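Clearing the small table

April 4, 2023

I spent part of March sorting out the back room, and the small table was the last thing left. It had turned into the place where everything landed. Mail, chargers, a pile of little toys from when my nephew Mounir stayed with us. I moved the mail to the kitchen and started on the rest.

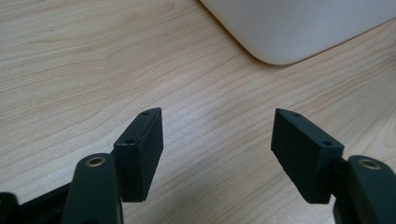
The top is pale wood with a wavy grain, and I had forgotten how much I like it. Anqi wanted to paint it when we moved to Porden. I'm glad we didn't get to it.

For the toys I settled on one white plastic bin, open at the top, with rounded corners. I tried a lidded box from Rallau first and gave up on it after 3 days. Small things go back where they belong if all you have to do is drop them in. The pink ones went first.

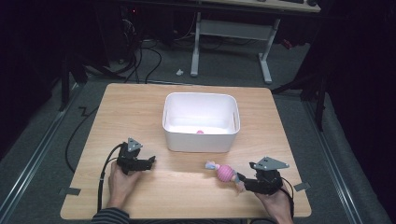 I kept 14 and put the others in a bag for Jiahui's kids. I may need a second bin for the pens, but I'm going to wait and see.
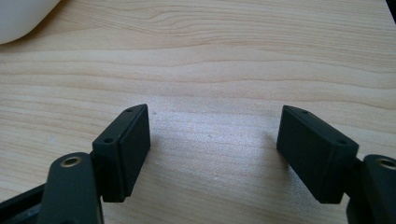
What's next

The shelf by the window. It has 27 paperbacks on it and a lamp that needs a new cord. Samira says she'll take the books if I bring them over.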